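June 2018

Third week of rehearsals for the Plirkport show. I have been cast as the lighthouse keeper's brother, which is 14 pages of dialogue and one long silence at the end of the second act. The silence is the part I can't do yet. 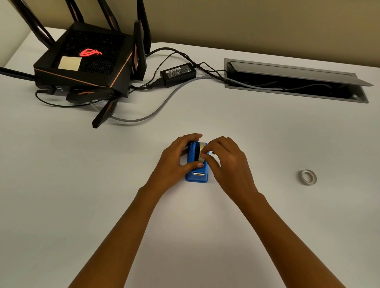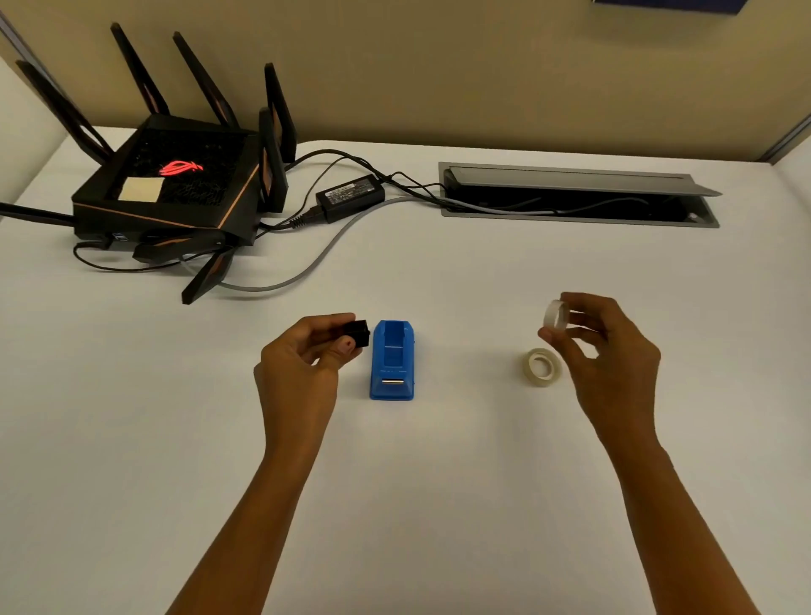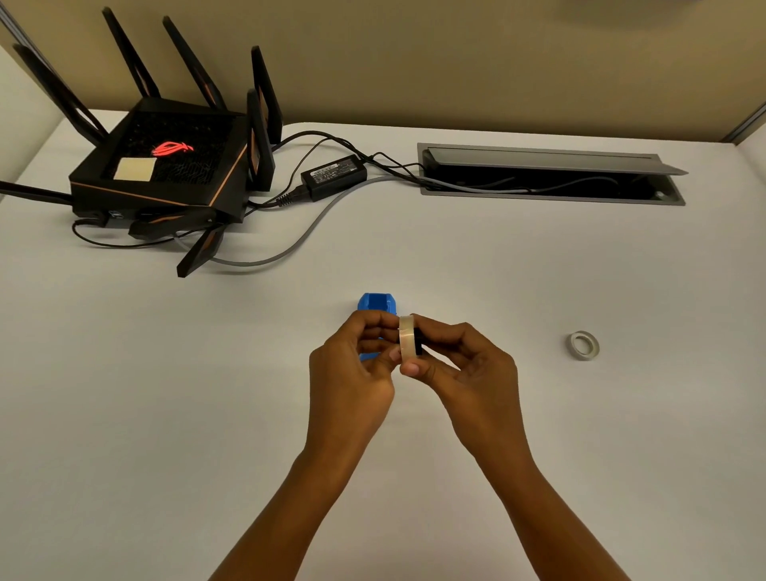

We ran the second act twice today. The first time I knew my lines and felt nothing. The second time I dropped two lines and the director said it was better. I wrote that in the margin of my script so I would remember it.

The rehearsal room at Bakos is long and has a low ceiling, and I push my voice in there when I don't need to. The theater in Plirkport has 200 seats. I have to keep reminding myself that a normal speaking voice will reach the back row if I finish my words. My consonants go when I get tired. I did 15 minutes of tongue twisters before lunch and could hear the difference until the middle of the afternoon.

The silence comes after my brother leaves. The script says "He stays." I have tried looking at the door, looking at my hands, and sitting down. Sitting down felt wrong right away. Today I tried folding the coat he leaves behind, slowly, sleeves first, and I stopped worrying about my face. I will try it again tomorrow and see if it holds up.

I also went back to the Stendance workbook I bought in drama school. The chapter on breath is still good. The chapter on memory makes me tense, so I skipped it.

Read the whole play again on the bus. The brother says he is fine in every scene he is in, and I had missed that. He says it to the doctor while he is packing to go. I think I have been playing him angry when he is mostly embarrassed.

Jivari called about a voice job, over 4,000 words of narration for a museum tour. I said yes. It records after we close, so it won't get in the way.

Lines for act three tonight, then bed.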